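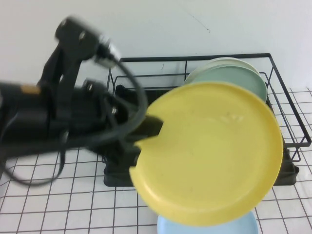
Loading a Dish Rack with a Home-Built Arm
Final project report, April 2024
Khrystyna Tymoshchuk, Fadi Bataineh, Leonardo Fiore
Workshop supervisor: Yevhen Yatsenko

1. What we set out to do

The proposal we handed in last fall promised an arm that would "clear a table after a meal." Yevhen read it, asked who would be washing the dishes, and handed it back. The second version promised an arm that would take clean plates from a table and stand them in a rack. That version was accepted, and this report covers it.

The arm is called Gkikas. Leonardo named it before it could move and none of us had a better idea. It was built in the shared workshop in Usville, mostly on the long bench at the back, between other people's bicycle parts.

2. The arm

Gkikas has six joints and a gripper. The links are printed in black filament and screwed together with whatever length of screw the workshop drawer could offer, which explains why some of the heads look more serious than others. We printed the shoulder bracket 3 times. The first was too thin, the second was fine but mirrored, and the third is the one on the arm.

The gripper went through more changes than anything else. We started with soft rounded fingertips copied from a design meant for picking up fruit. They held a plate beautifully until the wrist turned, and then the plate swung down like a pendulum. Fadi replaced them with flat, squared fingers that reach over the rim. A plate is an awkward thing to hold by one edge, as anybody who has waited tables will tell you, and all the weight hangs on the far side of the grip. The flat finger resists that turning much better. It also covers up a piece of the rim, and we will come back to this in section 4, where it caused us real trouble.

Cabling is the part we would be embarrassed to show an electrician. The cable for the upper joint hangs in a big loop outside the arm. We tried to run it inside, and it came out of the elbow with its insulation missing. The loop needs enough slack for the full swing of the shoulder, and any less pulls the connector loose. Khrystyna tied it back with a hair elastic for most of the winter. The elastic has since retired.

3. The workspace

The test setup is a table pushed against a white wall, covered with a sheet printed with a square grid, and a black wire dish rack at the back with a drip tray under it. The plates are pastel: yellow, blue, and two greens. We picked the set for its colors, which are easy to tell apart by camera, though the paler green against a white wall turned out to be a poor choice and we knew it within a day.

The grid was supposed to be our calibration target. It would have been a good one if the sheet had stayed flat. It had been folded when we got it and it has not forgotten. After two evenings of adjusting the camera to match lines that were themselves crooked, we drew our reference points on a stiff board, calibrated with that, and took the board away. The grid stayed because it makes it easy to put a plate back where it was before, give or take a finger's width.

The rack turned out to matter more than the plates. Its dividers are only a little wider than a plate is thick, so a plate has to arrive close to vertical or it lands on the wires and sits there looking pleased with itself. Our plates also lean once they are in, and each one that leans takes away some room from the next.

4. Software

The control program is called Starnosico. It runs on an old laptop and does four things in order: find a plate, pick it up by the edge, turn it upright, and lower it into a free slot.

Finding a plate is done by color and outline. For a plate lying alone on the table this worked almost from the start. For a plate already in the gripper it did not work at all. We had written the outline check to look for a full ellipse, and with the finger lying over the rim the program saw a plate with a bite out of it, decided it was no longer a plate, and went looking for another one while holding the first. Yevhen suggested we simply trust the gripper motor: if the fingers stop before they are fully closed, there is something between them. This took Leonardo an afternoon to write and replaced two weeks of work by Fadi, who has asked for that to be recorded.

A second problem was plates that overlap in the camera's view. A held plate passing over one on the table hides half of it, and the program would sometimes redraw the lower one's position as a thin crescent. We now freeze the table positions before a lift and don't look again until the arm is clear.

Choosing a slot is still crude. The program fills the rack in one fixed order and assumes each slot is as it was left. If someone removes a plate while the arm is working, Gkikas will carefully put the next one down two slots along, next to a perfectly good gap.

5. Testing

We logged 487 attempts over the final round of testing. An attempt counted as a success only if the plate ended up standing in the slot the program had chosen. By that measure 71 percent succeeded.

Most of the failures came at the rack, usually with the lower edge of the plate catching on a wire. Slowing the last part of the descent helped. So did tilting the plate back slightly before letting go, a trick Khrystyna found by watching her own hands at the sink.

The rest were bad grips, where the finger took hold too near the edge and the plate slowly rotated on the way up. The plates collected some scuffs over the months, and so did the arm. We did not test with wet plates. We did not test with ceramic ones belonging to anybody's mother, although one was offered.

6. What we would change

The wrist motor is too small. It copes, but it shakes when a plate is held out at full reach, and the shaking is worst right above the rack, where we need it least. We bought a larger one from Ostisis and it doesn't fit the bracket, so a fourth bracket is planned.

We would put the camera on the other side. From where it is mounted, the arm blocks a good part of the table whenever it reaches in, and most of section 4 is us working around that.

We would also start testing with the real rack sooner. For the first months we used a row of slots cut from cardboard, which bent politely out of the way whenever we missed.

7. Handover

Yurii Zakharchenko is taking over the arm in May and wants to try bowls. The wiring notes are in the blue folder, apart from the page on the elbow, which is taped to the inside of the cabinet door. The shoulder has to be moved to its rest position by hand before power goes on. Spare fingers are in the jar marked "tea."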